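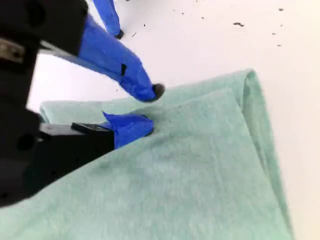 *Folded towel on the white table, mint green.*

# Fan Culture & Pop Promotion, session 6

6th April. Notes typed up from the board, fill in the gaps yourselves. Readings at bottom.

## Left over from last time

- Essay plans: still missing a bunch. Email them, don't slide them under the door
- Somebody asked if "comeback" means the group went away. No. In idol pop it's any new release with promotion behind it. A group can have three in a year
- "Era" = the whole stretch around one release. Styling, stages, photos, the lot. Fans date things by era more than by year

## Today: the teaser schedule

Basic idea. Label puts out a calendar before the release. Dates on it, sometimes cryptic names for each item, sometimes just a symbol. Fans then do the label's advertising for weeks by arguing over what the symbols mean.

Usual running order (varies a lot):

1. Logo or short clip, no names
2. The schedule itself
3. Concept photos, solo then group
4. Track list
5. Album sampler, a few seconds per song
6. Video teaser(s)
7. Release

Then music shows, fan signings, behind the scenes clips. We get to those next session.

Case: **Rekivano**, the spring campaign. Six teasers. First one posted with no caption at all, and the comments had settled on a theme by the next morning (wrong theme, they'd decided it was the ocean. It was a train station). Label never corrected it. Ask why not. What would a correction cost them?

Second case: **Berkov**, solo act, much smaller. Put everything out in one go on a single evening. Fans liked it, said it felt generous. But the talk was over in two days and the single sank. Compare the shape of the two curves on the slide, attention over time. Rekivano is a staircase, Berkov a spike.

Caution: two cases isn't a rule. Berkov also had no TV slots and a tiny budget so we can't pin it all on the schedule. Put this in your essays please, last year everyone forgot.

## Who does the work

Solomiia Romaniuk came in for the middle half hour. She ran a translation account for Rekivano fans, subtitles mostly. Main points as I got them down:

- 559 clips subtitled before she stopped. Unpaid, all of it
- Team split by job: translator, timer, checker. The timer has the worst job and gets least thanks
- Live streams were the hardest. No script, people talking over each other, in-jokes from four years back
- Speed vs. accuracy. The fast accounts get the followers. She'd rather be second and right, but said it stings
- Stopped when the label began putting out its own subtitles. Mixed feelings. She reckons the official ones flatten the jokes

Her final tally of followers was 2741, she was quite proud of that and also said big accounts wouldnt notice that many leaving.

Term to know: **fan labor**. Work done by fans that adds value to the product, usually unpaid. Subtitling, voting drives, streaming guides, birthday ads in subway stations. Debate is over whether it's a gift, a hobby or exploitation. Read both sides before you pick one.

Question from the back: is it labor if they enjoy it? Good question, didn't finish it. People enjoy paid jobs too. Come back to this.

## Limited editions

Quick, we ran out of time.

- Same album, several covers. Random photo card in each
- Randomness drives repeat buying, and a trading scene grows up beside it
- Mohamedi pressed 400 copies of a signed version and sold them by lottery. You needed a receipt for the regular version to enter. So what exactly is being sold? Record, card, or a chance at something?
- Chart effect: bulk buying pushes first week numbers up. Second week drop is often steep. Always look at week two before you call something a hit

## For next session

- Read the Andach chapter on music shows, skip the section on scoring, its out of date
- Pick one group, any country, and find a full teaser schedule. Write out the items in order with one line on each: what it showed, what it held back
- Bring it on paper. The projector is still doing the green thing

Essay deadline moved to July, first Friday. Word limit unchanged. If you want to write on Rekivano talk to me first, too many of you have picked it allready.

## Readings

- Andach, course reader, ch. 4 (required)
- Andach, ch. 7, only the pages on lotteries
- Romaniuk's handout on subtitling, in the shared folder under "guests"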